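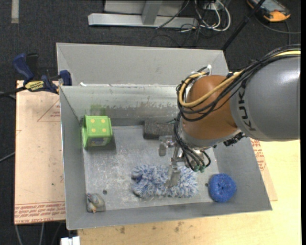 Blue-and-white duster pad, gray metal bin.

The Lodger's Room

Corina Thaler had cleaned the house on Hopkin Street for six years before she was asked to clean the room at the back. Until then it had been let to Mr. Karpenko, and Mr. Karpenko cleaned it himself.

"He's gone to his daughter's," said Mrs. Didenko. She was standing at the sink with her coat on. "He left this morning. I want it done before the new one comes at four."

"Gone for good?"

"He took his radio."

Corina carried her bucket down the hall. The door stuck at the bottom, as it always had, and she pushed it with her knee. The bed was stripped and the sheets were folded on the chair. He had wiped the windowsill. There was a rectangle on the dresser where the radio had stood, and even that had been dusted, so the only thing left to show was the color of the wood.

She did the ceiling corners first and worked down. She did the top of the wardrobe, standing on the chair with the sheets moved to the bed, and it was up there, behind the molding, that she found the tin. It was a tobacco tin with a rubber band around it. She had never known him to smoke.

She got down and sat on the mattress with the tin in her lap for a while. Then she took off the rubber band. Inside was money, folded in half, and under the money was a slip of paper that said Arka in pencil and nothing else.

She counted it twice. It came to 2,940 dollars.

Corina was paid on the first of the month. It was July, near the end, and she had eleven dollars in her purse and a bus pass. She thought about those things because they were true, and then she put the rubber band back on and went out to the kitchen.

Mrs. Didenko had taken off her coat and put on an apron. Her first name was Khrystyna, but in six years Corina had not used it.

"He left this," Corina said, and set the tin on the table.

Mrs. Didenko looked inside. She didn't take the money out. She read the slip of paper, and then she turned it over and read the back, which was blank.

"Where was it?"

"Top of the wardrobe."

"I dusted up there at Easter," said Mrs. Didenko.

"You must have missed it."

"I was in there with a chair and a flashlight. There was no tin." She sat down. "Did you count it?"

"Yes."

"How much?"

Corina told her. Mrs. Didenko nodded slowly, as if it was a price she had been expecting to hear for something.

"What's Arka?" said Corina.

"It was a dog. He had a dog when he first came, an old one. That was before you. I don't allow dogs, but it was old and it was winter, and I let it sleep in the back porch. Then it got sick." She put the lid on the tin. "The vet in Doningate wanted a lot of money. Lev didn't have it. He was out of work, he'd been sleeping in his van before he came to me. So I paid it."

"Twenty-nine hundred?"

"It had to have an operation. It lived another two years." She rubbed at something on the oilcloth with her thumb. "My husband never knew. I told him the roof needed work. He went up the ladder himself to look at what they'd done, and he came down and said they'd done a very good job."

Corina laughed, and then Mrs. Didenko laughed too, but not for long.

"He never mentioned it again," she said. "Lev, I mean. Thirteen years he paid his rent and said good morning and good night. I thought he'd forgotten. To be truthful, I thought he was a little cold."

"Will you call him?"

"I don't have the number. He wrote it down for me, but he wrote it down wrong. I tried it at noon, about the key, and it was a carpet store."

Corina went back and finished the room. She washed the window inside and out. She mopped herself backward to the door and stood in the hall waiting for the floor to dry, and she could hear Mrs. Didenko opening and closing drawers in the kitchen.

The new lodger came early, at half past three. He was a tall young man named Vitalii Holovko who had a job at the bakery and two suitcases, one of them tied with a belt. He took his shoes off at the front door without being asked. Mrs. Didenko showed him the bathroom and the shelf in the refrigerator that would be his. She told him no cooking after nine and no dogs.

"I don't have a dog," he said.

"Good."

He looked at the room from the doorway. "It's very clean," he said.

"The last man kept it well," said Mrs. Didenko. Corina was right there with the mop, but she let it go.

At the bus stop Nia Llewellyn was already waiting with her shopping between her feet. She cleaned for the dentist on the corner and they usually rode as far as the bridge together.

"You're late," said Nia. "I nearly got the one before."

"I had an extra room."

"Did she pay you for it?"

Corina put her hand in her coat pocket. Mrs. Didenko had given her an envelope at the door, the kind the gas bill came in, and told her not to open it in the house. She could feel that it was thicker than it should be.

"I haven't looked," she said.

"Well, look!"

The bus came around by the church. Corina let Nia get on ahead of her with the bags and then showed her pass. They sat on the side away from the sun. Nia talked about the dentist, who was having his waiting room painted green against everyone's advice, and whose wife had stopped speaking to the painter. At the bridge she got down, and stood on the sidewalk making an opening motion with her hands until the bus pulled off.

Corina opened the envelope in her lap. There were the usual bills, with an extra 30 for the room, and folded around them was a sheet of paper in Mrs. Didenko's handwriting.

It said: If he comes for his mail while I am out, ask him what was the matter with the roof. He will know. Also we need bleach.

She folded it up again. There were still nine stops to go, and the man in front of her had opened his window, and she could smell the river.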